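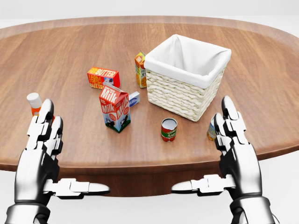 Groceries and a lined basket on the table in the simulated setup, with both robot hands at the ready.

February
By the Gristusham business desk

I spent a morning at Wallin last month looking over shoulders while the planning team worked out what to buy for its new packing line, and I came away with a page full of numbers and a craving for buttered toast.

Wallin packs grocery orders for small stores around Gristusham, and it wants a two-handed robot station running before the holiday rush. The catch is the budget. There's money for one station this year, maybe a second one next year, and the company would really like to know what it's getting before it signs anything!

So the team is doing its shopping on a screen. The trial setup has a milk carton, a box of butter, orange juice, an open can and a few other things sharing a table with a woven basket, and a pair of white and silver hands to do the lifting. The plan calls for 146 different packing tasks, each one run 200 times, before a purchase order goes out. I asked if that wasn't a lot of milk. I was told the milk is free, which I guess is one nice thing about simulated milk.

The supplier in the running is Undberg, which has quoted a lead time of 24 weeks for the arms and hands together. Spare fingertips are priced separately – I hadn't thought of fingertips as something you'd need a budget line for, but they wear down, and Wallin has set aside enough for two full replacement sets in the first year. The floor work is separate too. The packing room needs new power outlets and a safety fence, and the quotes for the fence came in higher than anyone wanted.

There's a big stack of reading behind all this, and the team keeps it in a shared Zotero library so the finance office can look up the same papers and spec sheets as the engineers. I got a peek at the folder names. One was called "grip, wet cartons" and another was just "fence again."

Training is still the open question. Wallin has 14 people on the packing floor, and the current draft pays for only half of them to take the operator course. The floor crew has asked for all 14 to go, and I can see why – somebody has to cover the night shift and vacations. A revised budget goes to the owners before the end of the month, with the training line still marked "to be decided."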